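Small Items, Desk Sort: Gallery

Updated November 4, 2020

Back to the Stelport flat index | Previous: Hall cupboard | Next: Kitchen drawers

The desk in the Stelport flat is used for writing in the morning and as a place to put things down for the rest of the day. The gallery covers the small items only: adapters, keys, hair clips, cosmetics, and parts that belong to something else. Papers and cables were dealt with in September and have their own page.

The working surface is the desk with a cloth over part of it. A printed cotton cloth stops small metal parts from sliding and protects the finish from keys. A patterned cloth has one drawback, in that very small dark pieces are hard to find on it, and a plain tea towel would do better for screws. The lace border on a cloth of this kind catches on hair clips and on the split rings of keyrings. Lift these items straight up; do not drag them.

Method

Everything comes out of the drawer or dish at once and goes on the cloth. Nothing is put away until the drawer is empty and wiped. The items are then grouped by where they will be used next. Grouping by type looks tidier on the first day but puts the travel adapter in with the extension leads, and it is then left behind on the next trip.

Groups in use at present:

Leaves the flat daily: keys, fobs, travel card.
Leaves the flat on trips: plug adapters, small bottles, folding brush.
Stays by the mirror: hair clips, make-up, compacts.
Plugs in and stays in: night lights, chargers.
Unknown: anything without an obvious parent item.

The unknown group gets a box of its own and is reviewed after 6 months. At the last review it held a shelf peg, the cap of a pen and a brass hook – the hook was for the bathroom blind and has since been refitted.

Containers

Clear rectangular boxes are preferred for anything below the size of a matchbox. The contents can be read from the side, and no label is needed until the box goes on a high shelf. The drawer is 73 mm deep inside. This rules out the tall Galura box and leaves the shallow one, which fits with the lid on but not with a second box on top. The Galura lids are a push fit and loosen with use. A rubber band holds them for travel.

The Firer drawer insert was tried first and removed. Its compartments are fixed and too narrow for an adapter with the pins outwards. It now holds sewing things in the bedroom, where it works well.

Labels are the Amarasinghe paper type, written in pencil. They peel off plastic cleanly if removed within the year. On older labels, a little cooking oil left for 5 minutes softens the glue, after which the box is washed in warm soapy water.

Notes on particular items

Travel adapters: check the pins for bends and the sockets for fluff before storing. Store with nothing plugged in. Write the region on a label if the printed one has worn.

Keys: test every key against a lock. A key with no lock goes in the unknown box with a tag giving the date it was found. Keep keys away from anything with a lens, mirror or polished plate, as they scratch all three.

Handheld beauty devices: wipe the contact plate with a dry, soft cloth and store it facing up. The control buttons can be pressed by other items in a full drawer, so this type of device has a compartment to itself or stays out of the drawer altogether. If it has its own pouch, use the pouch.

Compacts and small tubes: close fully, wipe the thread or hinge, and store upright where the depth allows. Anything that smells wrong is thrown out.

Decorated pieces: faceted stones are usually glued. Do not wash them. A dry, soft brush removes dust from between the stones.

Order of return

The daily group goes back first, at the front. The mirror group does not go back into the desk at all. The trip group goes in a shallow box at the rear, and the plug-in group goes to its socket at once. In this desk the full sort takes 20 minutes if the drawer has been kept up and most of an evening if it has not.

Pictures

Both show the butterfly cloth with the lace edge in use on the desk. Items are ungrouped.

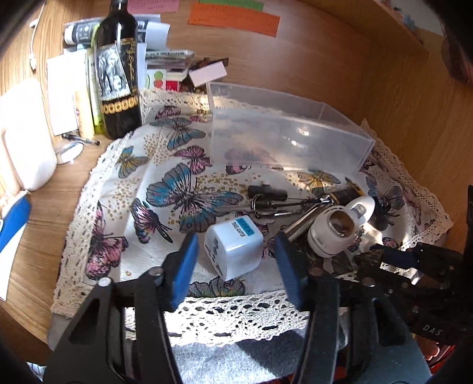
White travel plug adapter near the lace border, socket openings at the front. Keys with a black fob to the right, and the clear rectangular box open and empty behind.

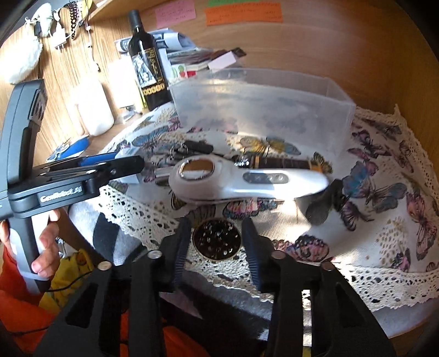

In the second picture: white handheld device with a grey control panel and a mirror-like oval plate. The round dark piece with the gold-coloured rim and faceted decoration is partly over the lace.

Question about this page

Can the same box be used for keys and for plug adapters if there is only room for one box in the drawer?

It can, provided the two are kept apart inside it. Cut a strip of stiff card to the inside width of the box, fold a short tab at each end and tape the tabs to the walls. Put the adapter on the longer side with its pins towards the end wall, and the keys on the other. Loose keys tend to find their way into socket openings when a drawer is opened quickly, and an adapter should always be checked for small metal objects before it is plugged in. If the box travels, put the keys in a cloth bag first. The card wears out at the folds and will need replacing from time to time – cereal packet card is too thin, but the back of a writing pad is about right.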